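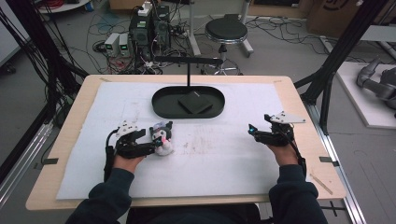
Left gripper on the plush, right gripper open, tray at the back of the table.

Skalwood's new replay tool makes hand demos a lot easier to clean up

I've been waiting for this one since spring, so forgive me if I gush a little. Skalwood has put out version 4 of its demo tooling, the software that takes recordings made with hand-held grippers and turns them into something a robot policy can learn from. I spent a long afternoon with it at the Kosoma workshop and came away pretty happy (and with one big complaint, which I'll get to).

The headline feature is what they call split timing. Up to now the tool treated a two-handed recording as one long block. If your left hand was holding a toy steady and your right hand was wandering around waiting for its turn, the whole thing got cut or kept together. Now each gripper gets its own track, with its own start and stop marks, and the software works out when the two hands really depend on each other. It sounds like a small thing, but if you've ever tried to train on tabletop tasks where one hand mostly waits, you know how much junk that waiting puts into the data!

Tyra Sæther, who wrote most of the new segmenter, ran me through it on a set of 500 plush-toy recordings. The old version threw out a depressing number of them for "idle motion." The new one kept nearly all of them and just marked the idle stretches so the trainer can give them less weight. You can still drag the marks by hand if you disagree, and I did, quite a lot, mostly at the moment the fingers close. Soft things squash, and the software tends to call it a grasp a hair too early.

"It's looking at finger travel, so a toy that gives way looks like a finger that's still closing," Tyra told me. "We have a fix for that on a branch. It isn't fast enough yet."

The other thing I liked is the reachability check. You load the arm you plan to deploy on, and the planner goes through every recording and flags the spots where a person's wrist did something the robot's can't. Before, you found that out at replay, usually with the arm frozen halfway across the table and everybody staring at it. The check got through our whole set while I was getting coffee. Vilgot Ljungberg, who looks after the planner, says the biggest set they've tried so far is around 3,000 recordings and that it ran overnight without falling over.

Now for the complaint. The pose tracking view still has no undo. None! I nudged a tray marker by mistake, and the only way back was to reload the session, and there went my finger-close edits. When I grumbled, Sølve Wallin laughed and said it was the first thing everyone brings up, and that it's planned for the next point release in September. I'm going to hold him to that.

Projects saved in version 3 open fine, though the old labels come in as one shared track and you have to ask for the split yourself (it's under Tracks, then Separate Hands). Make a copy first, as the saved file won't open in the old version again. Amedeo Bortolotti is putting together a short upgrade guide, and the draft I read was clear enough that I only got lost once, in the part on matching clocks between the two grippers.

The update is out now for anyone with a current license. I'll be back at Kosoma next month to try the soft-grasp branch, if Tyra will let me anywhere near it.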